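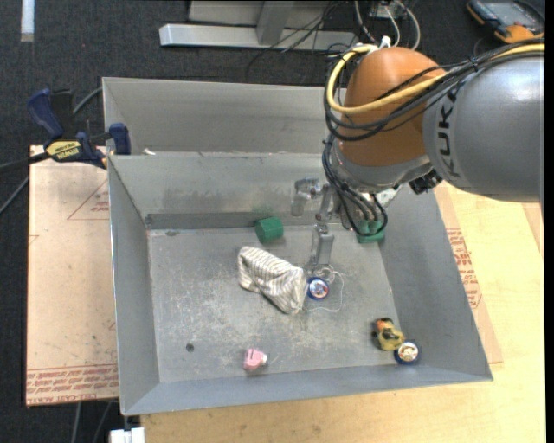
로봇한테 물건 집는 법을 가르치려면 예시가 몇 개나 필요한가요?
물건 종류랑 집게 모양에 따라 다른데, 클룬디아(Clundia) 팀이 이번에 한 묶음으로 잡은 숫자는 집기 시도 2,000번이에요.

이번 달 플로룬스테드(Flolunstead) 소식은 요즘 제가 푹 빠져 있는 이야기로 시작할게요. 우리 동네 클룬디아 작업실에서 로봇 팔 학습용 예시를 모으고 있는데, 9월 들어 모은 기록이 3,411건을 넘겼다고 해요! 첫 묶음 2,000번을 채우고 두 번째 묶음으로 넘어가서 벌써 절반을 훌쩍 지난 거죠. 지난봄에 들렀을 때는 시작도 안 한 상태였거든요. 책상 하나 놓고 케이블 정리하다가 하루가 다 간다고 투덜대던 게 엊그제 같은데, 세월 참 빠르네요.

저는 오전 10시쯤 가서 점심때까지 옆에 앉아 있었어요. 하는 일 자체는 단순해요. 금속 통에 작은 장난감 같은 걸 흩어 놓고, 팔이 내려가서 하나를 집어 보고, 들어 올렸는지 놓쳤는지를 기록해요. 그리고 다시 해요. 또 해요. 옆에서 보면 처음 십 분은 정말 신기하고, 그다음 이십 분은 좀 졸리고, 그 고비를 넘기면 이상하게 응원하게 돼요(저만 그런 거 아니죠?). 저도 모르게 "아, 조금만 왼쪽!" 하고 소리를 냈다가 다들 쳐다봐서 민망했어요.

쓰는 물건은 요요, 초록색 블록, 조그만 장난감, 줄무늬 천 같은 것들이에요. 이 중에서 제일 까다로운 게 뭐냐고 물었더니 대답이 바로 나왔어요. 요요래요. 동그랗고 납작한 몸통은 그럭저럭 괜찮은데 줄이 문제라고요. 줄은 매번 모양이 달라지고, 집게 끝에 걸리기도 하고, 몸통을 놓쳤는데 줄만 걸려서 딸려 올라오는 경우도 있대요. 그럼 그건 성공이에요, 실패예요? 이걸 두고 팀 안에서 한참 얘기가 오갔다고 해요. 지금은 성공도 실패도 아닌 칸을 따로 만들어서 거기에 넣고 있고요. 저는 이 얘기가 제일 재미있었어요. 사람이라면 "어쨌든 들렸네" 하고 넘어갈 일인데, 가르치는 쪽에서는 그 애매한 걸 어디에 적을지부터 정해야 하니까요.

천도 만만치 않대요. 구겨진 모양이 매번 다르고, 접힌 데를 잡느냐 펼쳐진 데를 잡느냐에 따라 결과가 완전히 달라진다고 해요. 빨래 개기 싫어하는 제 입장에서는 로봇도 천 앞에서 고생한다니 묘하게 위로가 되더라고요.

실패한 기록은 버리는 줄 알았는데 전부 남긴대요. 놓친 장면도 성공한 장면만큼 쓸모가 있고, 오히려 초반에 잘 집힌 것만 골라서 학습시켰다가 시스템이 뭐든 다 집을 수 있다고 믿어 버리는 바람에 처음부터 다시 한 적이 있다고 하네요. 그때 날린 시간이 18일이래요. 듣는 제가 다 속이 쓰렸어요.

통 안의 배치도 자주 바꿔요. 여덟 번 시도할 때마다 손으로 한 번씩 섞는데, 너무 가지런히 놓으면 안 되고, 그렇다고 한쪽에 몰아 놓아도 안 된다고 해서 저도 한번 해 봤거든요. 그런데 "아무렇게나" 놓는 게 생각보다 어려워요! 저는 자꾸 간격을 맞추게 되더라고요. 결국 담당하시는 분이 웃으면서 다시 섞어 주셨어요. 그래서 요즘은 섞는 사람도 돌아가면서 한대요. 한 사람이 계속 하면 그 사람 손버릇이 기록에 묻어난다나 봐요.

모은 기록은 메드포트(Medport)에 있는 사무실로 넘어가서 거기서 한 건씩 확인을 거쳐요. 언제 집게가 닫혔는지, 어느 물건을 노렸는지, 결과가 어땠는지를 표시하는 건데, 이게 모으는 일보다 더 오래 걸린다고 해요. 작업실 쪽에서는 하루치를 오후 6시까지 보내고, 메드포트 쪽에서는 다음 날 아침에 이상한 기록 목록을 돌려보내요. 그 목록에 제일 자주 등장하는 게 또 요요고요. 확인하는 화면은 스카이어미(Skyrme)라는 자체 프로그램인데, 제가 구경했을 때는 글씨가 너무 작아서 뭐가 뭔지 하나도 모르겠더라고요. 안 그래도 다음 판에서 글씨부터 키울 거래요.

그래서 지금 얼마나 잘 집느냐, 다들 이게 궁금하실 텐데요. 성공률은 안 알려 주셨어요. 몇 번을 돌려서 물어봤는데도 두 번째 묶음이 끝나기 전에는 말 안 하겠다고 하셔서 포기했어요. 제 눈으로 본 것만 말씀드리면 블록은 꽤 잘 집었고, 작은 장난감은 반반 느낌이었고, 천은 잡긴 잡는데 들다가 흘리는 일이 잦았어요. 요요는… 그날 컨디션이 별로였던 걸로 할게요.

두 번째 묶음이 끝나면 물건을 싹 바꿀 계획이래요. 부엌에서 쓰는 것들로 간다고 하는데, 숟가락이랑 거품기 얘기가 나왔어요. 거품기라니, 요요 줄보다 더한 게 오는 거 아닌가 싶어요. 안 쓰는 주방용품을 보내 주실 분은 작업실 문 앞 상자에 넣어 두시면 돼요. 날이 있는 것, 유리로 된 것은 안 받고요, 깨끗이 씻어서 말린 것만 부탁드린대요. 저는 서랍에서 몇 년째 잠자고 있는 감자 으깨는 도구를 가져다 놓을 생각이에요.

구경하고 싶으신 분들도 계실 텐데, 작업실은 오후 2시부터 4시 사이에 문을 열어 둔다고 해요. 팔이 움직이는 동안에는 바닥에 표시된 선 안쪽으로 들어가면 안 되고, 아이들은 꼭 어른이랑 같이 가셔야 해요. 그리고 조명이 바뀌면 그 시간 기록을 못 쓰게 된다고 하니까 플래시는 꺼 주세요. 저는 다음 달에 거품기 보러 또 갑니다!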